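On Keeping a Shared Kitchen in Order

The kitchen at Lascombe serves 13 households, and in May I completed my third year as the person responsible for its schedule. I have been asked several times to set down how the arrangement works. The following remarks are my own and do not bind the other members.

The rules we inherited ran to nine pages. They covered the labeling of jars, the return of borrowed pans, and the hours during which frying was permitted. Few members had read them. When Laurier Desjardins proposed that the document be reduced to a single sheet, the discussion lasted most of an evening, and the proposal was adopted with one change: the section on frying was kept in full.

The present sheet asks three things of each household. Food left on an open shelf carries a name. The stove and counters are wiped before the next booking begins. Anything broken is reported the same day — by a note in the book, with no need to say who broke it. 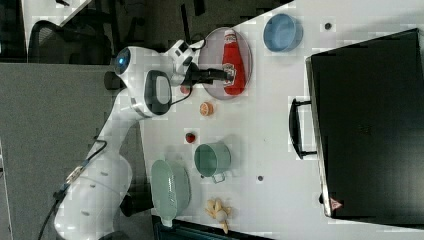
Anselmo Rezende has objected more than once that the last rule is too generous, and that a household which has broken three bowls in a winter ought to pay for a fourth. I have some sympathy with this view. The bowls, however, cost little, and under the former rule breakages were seldom reported at all. The fund stood at 700 dollars when the books were last closed, and most of what leaves it goes to dish soap and light bulbs.

Condiments remain an unsettled matter. Salt, oil and vinegar are bought in common. Mustard and ketchup are not, although members regularly treat them as if they were. A motion to add both to the common list was put forward in the spring and withdrawn before a vote. I expect it to return.

Bookings for the evening hours continue to be taken in the book by the door. Requests made by telephone will not be entered.

Comments

Brayden Leclerc
Our building still has the long version. Would you be willing to post the single sheet?

Dwight Beaudoin
The frying hours should have gone too. I said so at the time.

Colton Bélanger
Please add mustard. I will second the motion.

This site uses cookies to remember your preferences. Accept | Decline

Contact | All text copyright the author | Back to top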